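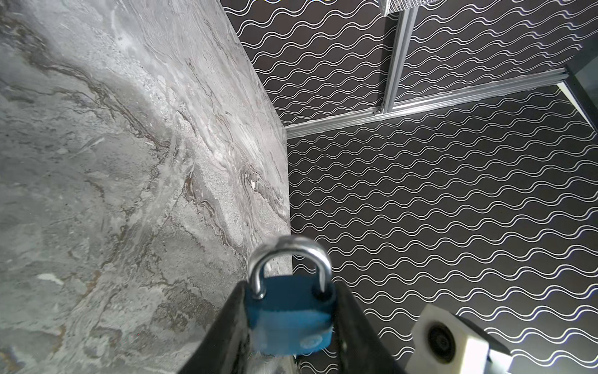
What was the Grisitz mill fire?

It was a fire that destroyed the main building of the disused Gandelex button mill in the river town of Grisitz, and it led the towns along that stretch of the river to rewrite the way they help each other with fires.

Grisitz mill fire

The Grisitz mill fire began late on a December evening in the three-story main building of the former Gandelex works, on the east bank of the Wike. Fire departments from Grisitz, Cukton and three smaller towns worked through the night and most of the next day. There were no deaths. One firefighter broke a wrist on an icy loading dock, some hours after the flames were out. The cause was listed as undetermined, a word that has kept conversation going in Grisitz ever since.

Background

Gandelex made buttons, buckles and, for one unprofitable stretch, plastic chess sets. At its busiest the works employed 1,013 people, a figure still painted on the wall of the Grisitz town office, although the town's population at the time makes it likely that a good share of them lived in Cukton and would have said so. The company closed the mill when its main customer switched to zippers.

The building then passed through several owners, each of whom announced plans. These included apartments, a trout hatchery and a museum of fastening. The hatchery got as far as a tank. By the time of the fire the upper floors were vacant and the ground floor was rented out as storage for boats, hay and the town's parade float, a papier-mâché sturgeon 32 feet long.

The sprinkler system had been drained years earlier to keep the pipes from freezing. The pipes froze anyway, having been drained incompletely, and the state of the system was known to the fire department, the assessor and anyone who had parked a boat under it.

The fire

A driver crossing the Wike bridge reported smoke shortly before 10 p.m. Rafferty Dvorak, then chief of the Grisitz department, arrived to find fire showing on the second floor at the north end. He ordered the crews to stay out, citing floors that had soaked up machine oil for most of a century. Later reviews judged this the best decision of the night. It was also the cheapest.

Water was the difficulty. The nearest hydrant stood 100 yards from the building and turned out to be fed by a four-inch main, installed when the mill was expected to supply its own water from the river. Dvorak asked for pumps from Cukton, which had two. Under the agreement then in force, Cukton could send equipment over the town line only with the approval of its select board chair, who was at a concert with his phone off. The Cukton crew waited at their own station for 50 minutes with the engines running. They then came without approval, and the approval was backdated.

Once the Cukton pumps were drawing from the river the fire was held to the main building. The roof fell in shortly after 2 a.m. The boiler house, the gatehouse and the dye shed were saved. The sturgeon was not.

Route 9 was closed until the following afternoon, and power was cut to the east side of Grisitz, where the elementary school gained two days of vacation that it gave back in June.

Investigation

Investigators spent more than a week at the site but were limited by the collapse, which had put three floors of brick and timber on top of the part they most wanted to see. Wiring, a space heater and damp hay were all considered. None could be confirmed and none could be ruled out. The final report devotes eleven pages to the hay.

Local opinion was less restrained. The theories put forward at the public hearing included a disgruntled former owner, a lightning strike (the night was clear) and the town of Cukton. The minutes record that the last suggestion drew applause.

The River Towns Agreement

The delay at the town line received more attention than the fire itself. Shoaib Ansari, a retired dispatcher from Cukton who was asked to review the radio log, found that the old agreement had been written to settle a quarrel about a borrowed ladder, and that its approval clause had been ignored at every large fire before this one. His report recommended automatic dispatch, shared maps of water sources and a single radio channel. It also recommended returning the ladder.

All five towns adopted the new River Towns Agreement at their next annual meetings. Grisitz approved it in four minutes. Cukton took two evenings, most of the second being spent on which town's name should come first — the matter was resolved by naming none of them. The agreement was renewed on June 1, 2021, with one change, allowing any officer on duty to request help without first saying how much of it would be needed.

A dry hydrant was later installed on the Wike below the mill, and the four-inch main was replaced. The replacement ran over budget and was paid for in part by the sale of salvaged brick, which can be found in a large number of patios in Cukton.

Site today

The main building was pulled down the spring after the fire. The lot is now a gravel parking area and boat launch, busy in summer and underwater for part of April. The boiler house is used by the Grisitz highway department to store sand. Plans for the gatehouse have been announced.

A granite marker near the launch gives the date of the mill's opening and the names of the five fire departments in alphabetical order, which puts Cukton first. A motion to reorder them by distance traveled failed on a tie.

In local culture

"Waiting on Cukton" is used in Grisitz for any delay, including those caused by Grisitz. The replacement sturgeon, built on a steel frame and treated with flame retardant, is four feet shorter than the original and is generally agreed to look more like a pike. It is stored in Cukton.

See also

Gandelex
Wike River bridge
Cukton Fire Department
River Towns Agreement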